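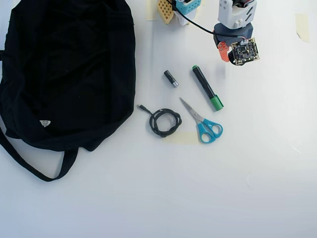
Step 1: Pick your objects and leave them alone

I've been meaning to write up how I compare gripper fingers on my little arm, because three people have asked and I keep sending them the same long message. So, the whole routine, typed up on a wet Sun 5 June with far too much tea!

The first job is choosing what the arm has to pick up. I like a mix that gets steadily meaner: an AA battery, a marker pen, closed scissors, a coiled cable, and then a big floppy black bag for when I'm feeling brave. The battery is a rolling hazard, the scissors are lopsided (most of the weight sits at the handles), and the cable changes shape every time you breathe on it. Put them on a plain white table if you can. My camera gets on much better with that than with my old patterned desk.

A bit of masking tape on the table gives you something to line things up against when you reset. Don't skip this. I did my first 40 picks without any and the numbers were useless.

Step 2: Fit the first set of fingers

I'm comparing two sets, the stock Vimano ones and the softer Trinotent pair. Fit one set, power up, then open and close it a few times with nothing in between. Listen for grinding! If the fingers don't meet in the middle, sort it out now, as it'll haunt you on thin things like cable.

Check your wiring while you're there. Move the arm slowly to the furthest corner you plan to reach and watch the cable the whole way. You want slack at full stretch, but not so much that it droops down and gets into the grab.

Step 3: Run the easy picks

Start with the marker. Come in from above with the fingers across the barrel, close, lift a hand's width, hold while you say "one elephant, two elephant", and put it down. I write down only three things: held, slipped or missed. I used to score out of ten and it was a nightmare, I couldn't remember what a six meant by teatime.

Do 4 rounds of each object, then swap to the next one. Doing all the marker picks in one go makes you lazy about where you put it back (well, it makes me lazy).

Step 4: Try the awkward ones

For the scissors, aim near the pivot first and then try a handle loop. They're very different grabs, so give them separate lines in your notes. For the cable, go for one side of the coil and close slowly. The bag comes last. Pinch a fold or go for the strap, and drop your lifting speed right down. 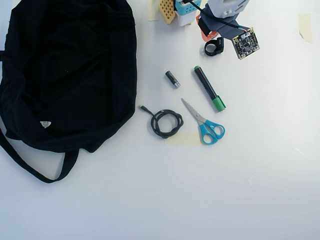 Yurani Quintero wrote back after reading my draft to say she'd do the bag first, while you're still fresh, and that she never trusts a strap grab unless it's been lifted clear of the table. Fair point on the lifting. I've now added a column for it.

Step 5: Swap and repeat

Change the fingers, redo the open and close check, and run the same list in the same order. Keep the speed and closing force exactly as they were, even if you're itching to tweak them. My last full comparison came to 152 picks across both sets, and the softer pair won on the battery but were hopeless with the scissors.

If you get a tie, run the cable again. It's usually the one that splits them.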